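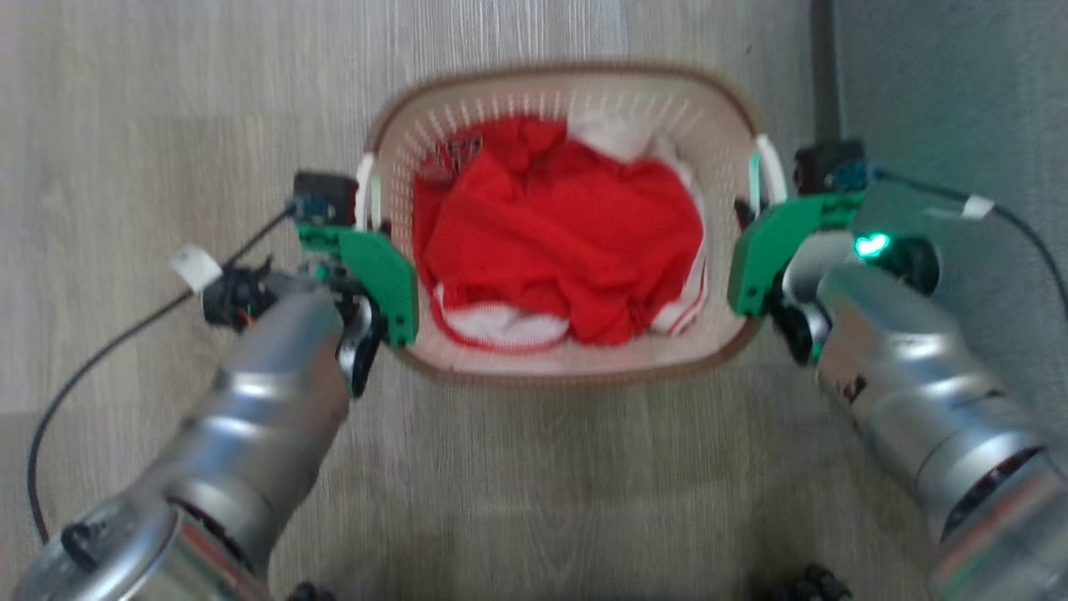
Notes on Shared Laundry Rooms and the Rules Posted in Them

The laundry room at Grundilby, the apartment building in which I have lived for 6 years, received a new set of posted rules in June. The former sheet held nine rules. The present one holds two. I have given more thought to this change than it may deserve, and I record my findings for any reader who lives under a similar arrangement.

The old sheet was a product of its history. Each rule answered a complaint, and most of the complaints could be guessed from the wording. "Dye is not permitted in machine 2" leaves little doubt as to what had taken place in machine 2. Another rule stated that rugs were to be "considered carefully before washing." Residents differed on whether this was a ban. I took it as one, and carried my bath mat to a laundromat on the far side of Damine until the sheet came down.

The new sheet reads, in full: "Remove your laundry when the cycle ends. Clean the lint screen." It was issued by Drotuvell, the management company that took over the building last year, and I am told that the same wording has been posted at Yuen, the larger property across the street.

My first response was concern. The old rules had settled, however poorly, the hard question of shared laundry, namely what may be done with a finished load whose owner has not returned. Under the former rule 4, a resident was to wait fifteen minutes and then place the items on the folding table. The new sheet is silent on the matter. It tells the owner to come back, and it offers no guidance to the person standing in front of the machine when the owner does not.

In the absence of a rule, a custom has formed. Finished loads are now moved to the owner's own basket, if one has been left on top of the machine, and are otherwise left alone. The practice rewards residents who leave a basket. It also means that a basket has become a form of consent, and I have observed that those who object to having their clothing handled now take theirs back upstairs.

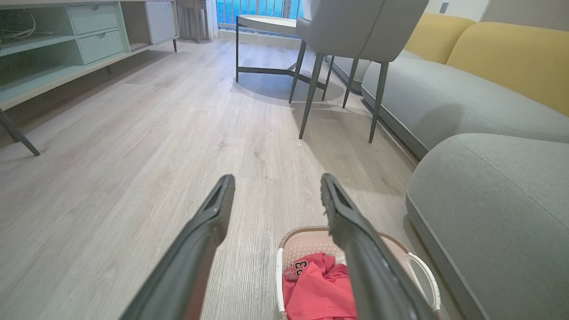 A laundry basket with perforated sides and a curved white handle.

The question of hours has been less easily resolved. The old sheet closed the room at 9 p.m. The new one does not mention closing, and the door is no longer locked. Residents on the ground floor, of whom I am one, can hear the spin cycle through the wall. I wrote to Drotuvell on this point and received a courteous reply under the reference number 3584, stating that the company "trusts residents to use the facilities with regard for their neighbors." I have no objection to the sentiment. I would have preferred an hour.

In fairness to the company, the lint screens are much cleaner than before. Under the former arrangement the instruction stood seventh on the list, in the same small type as the notice on rugs, and few people can have read that far. It now makes up half of the text in the room. The dryers finish a load of towels in around 45 minutes, and I no longer run them a second time.

I have also come to miss the old sheet for reasons unconnected with its usefulness. It was typed, with corrections in three different inks, and the word "detergent" was spelled two ways. New residents read it from top to bottom while they waited for a machine. It told them something of the building before they had met anyone in it, including that a quantity of birdseed had once gone through the dryer. The new sheet is laminated and can be read from the doorway.

My request to Drotuvell now stands as follows. The two rules should remain as written. A third should be added giving a closing hour, and I have proposed 10 p.m. as a compromise with the upper floors, where several residents return late from work. I have not asked for a rule on unattended loads, as the custom of the baskets appears to be holding. On the subject of rugs I have asked for nothing, and I washed the bath mat downstairs last week.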